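Reducing glare on a glossy wooden tabletop next to windows
Posted by Laiba Mengal in Furniture and Finishes
Asked 24th September, viewed 378 times

I have a light wooden tabletop that takes strong daylight from large windows on one side of the room. The surface is too shiny. At certain hours the window end of the table turns into a white patch and I can't see a thin or pale item lying in it without moving my head. The rest of the top is readable but still throws a reflection at low angles.

Known details: the top is 1132 mm on its long side. The finish is a clear gloss sold as Plelum, water based, two coats by roller, applied in November of last year. A colleague lent me a gloss meter and I got 68 units at 60 degrees, averaged over several spots. One window section has a roll-up shade, and fitting more requires permission from the landlord, who has not replied.

What I have tried:

Moving the table. The room is in use behind it and there is a limit to how far it can go. Rotating it moved the patch to a different end.

Wiping with a microfiber cloth and plain water. No change, so I don't believe it is residue or polish build-up.

Covering part of the surface. A woven placemat takes care of the area it sits on, and bowls and cups stand on it without a problem. I don't want to cover the whole top. Small things get lost in the weave, and a cloth slides.
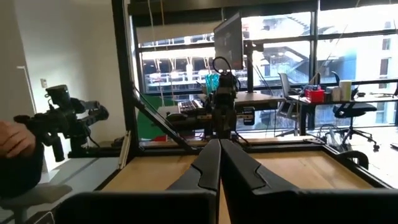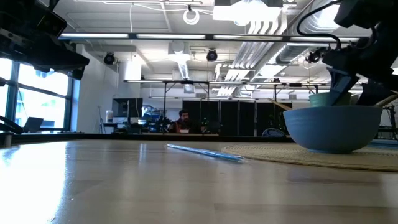

Light wooden tabletop; the glare is near the bottom left corner in the second picture.

I would like to bring the sheen down without stripping to bare wood, and without changing the color much. The pale tone is useful because most things show up against it. Two specific points:

1. Can a cured gloss be dulled evenly by hand, or does it need a matte coat on top?

2. If it needs a coat, does the placemat have to stay off the table for the full cure time, or only until the surface is dry to the touch?

A bad result would be visible to everyone who walks in, so I would prefer a method that can be tested on a small area first.

Jawad Janjua

Just put a tablecloth on it. Or get a bigger placemat. I had the same thing with a glass table and stopped noticing after a month.

Uzma Khokhar

Both routes work. They differ in how long the result lasts.

Abrading only: wash with a few drops of dish soap in warm water, dry, then rub with a gray non-woven pad, always along the grain. Long strokes, full length of the top, light pressure. Do not go in circles. Circular scratches catch window light and you will have traded a white patch for a swirl pattern. This will give you something near satin. The drawback is that it polishes itself back up wherever hands and dishes rub, so after some months you get shiny areas on a dull field.

Recoating: same preparation, then one thin coat of a water-based matte in the same family as what is on there now. I have not used Plelum and can't vouch for its compatibility with other makes. If they sell a matte, use that. Stir the can slowly for several minutes and again halfway through the job. The flatting agent sinks, and an unstirred can gives a coat that starts glossy and ends cloudy. Don't shake it.

Keep a wet edge and work away from the windows, looking back toward them, so missed strips show while you can still fix them. A pale top will shift very little in color under a water-based coat. Oil-based will turn it yellow.

On the placemat: dry to the touch is not enough. A woven mat under a heavy bowl will print its texture into a soft film. Follow the full cure time on the can, and if none is given I would leave it off for three weeks. Light use without the mat is fine well before that.

Test on the underside only if it got the same finish. Often it didn't. A strip along the edge farthest from the windows is a better choice.

Shamim Lashari

Agree with the above except for the pad. On a roller-applied finish there is usually a slight orange peel texture, and a pad follows it – the high spots go dull and the low spots stay bright. Use 320 grit paper on a flat block first, very lightly, wipe off the dust, then the pad.

Also measure again with the meter after the test strip. I would aim for under 20 units. Even a dead matte surface will look lighter at a low angle toward a bright window, so expect a soft haze in place of the hard reflection. Getting rid of the haze as well takes a diffusing film or a blind on the glass. Static cling film comes off without adhesive, which may be easier to clear with your landlord.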